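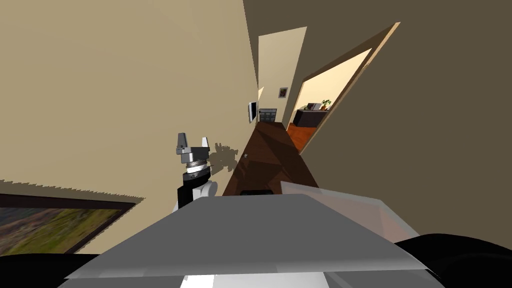
Every house has a fire escape plan, and in most houses the plan is "run." It works fine until you try it at night, in socks, past the vacuum cleaner. So start with the route from the bedrooms to the front door and walk it in the dark. If your hallway is as narrow as this one, between the same sort of beige wall and dark olive-brown one, a single shoe rack takes up half the road out. Move the rack. Move the umbrella stand too, and the box you have been meaning to return since November.

Smoke alarms go on every floor, outside the bedrooms and inside them. Press the test button once a month. The date of manufacture is printed on the back, and when it is more than ten years old the whole unit goes, however white and innocent it looks. My neighbor Veikko Vuorinen kept his in a drawer with the battery out, where it was very quiet.

Do not fix a chirping alarm with a broom handle. Change the battery. If it still chirps, read the date on the back and see above.

Doors: sleep with them closed. A plain closed door holds back smoke for a surprising while. The cat will object. 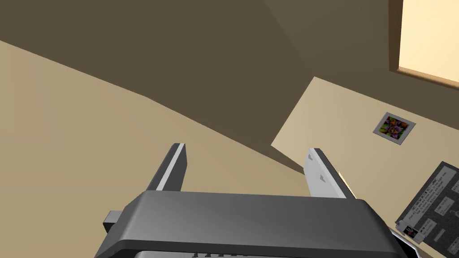 Keys for any deadbolt you lock from the inside belong on a hook near the door, at a height the shortest person in the house can reach, and they go back there every time. Maricel Evangelista painted her hook orange after a week of arguments. I have the same hook in plain brass and the arguments are ongoing.

Space heaters get three feet of clear floor on all sides and their own wall outlet. No extension cords, no power strips, no drying mittens on top. Turn them off when you leave the room, including when you leave it "for a second."

Pick a meeting spot outside. Ours is the mailbox. Tell the children, then ask them a week later, and enjoy hearing about the tree, the car and Grandma's.

The kitchen extinguisher hangs by the exit, well away from the stove, so you aren't reaching through the problem to get to the solution. Check that the needle is in the green. For a pan of burning oil, slide the lid on, turn off the heat, and leave it alone until it has cooled completely. Water makes it much worse.

Last chore for the weekend: clean the dryer lint screen, then pull the dryer out and look behind it. Bring a bag.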